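Visit report: Fotmont site, workplace health open day

Print this page | E-mail this page

Fotmont opened its Prondembridge site to outside employers on a Saturday in September. The subject was the hearing conservation program, now in its second year. I attended for the occupational health group. Ynyr Pugh, the site's health and safety lead, took us through in a party of 14.

Noise survey

The stamping hall is surveyed every quarter. Readings are taken at ear height at 12 fixed points, with personal dosimeters worn for a full shift in between. Maps are posted at each entrance, with the mandatory protection zones shaded. Two zones have been reduced since the presses were fitted with damped mounts. The compressor room has not improved and is scheduled for an enclosure.

Hearing tests

New hires get a baseline test before their first shift in a shaded zone, then one a year. Tests are done in a Dmytriv booth next to the first aid room. The booth door seal was worn on one side, and Pugh said a replacement was on order. Results go to the employee on paper the same day. Supervisors see only whether a test was completed.

Fit testing

Earplugs are offered in 5 types. Each person is fit tested with a Wotura kit, one ear at a time, and repeats the test after coaching if the seal is poor. The coaching was the most useful part of the visit - most people in our party inserted the plugs too shallow on the first try. Custom molded plugs are available on request but take several weeks.

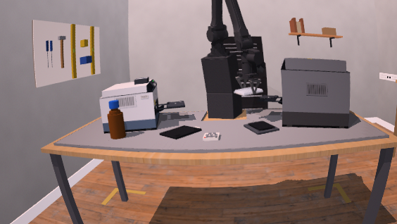

Costs and records

The program's supply budget is 2,000 dollars a quarter, excluding the booth. Records are kept for the length of employment. I asked for the fit test form and the survey template - both are to be sent by e-mail and will be passed on to members.

Print this page | E-mail this page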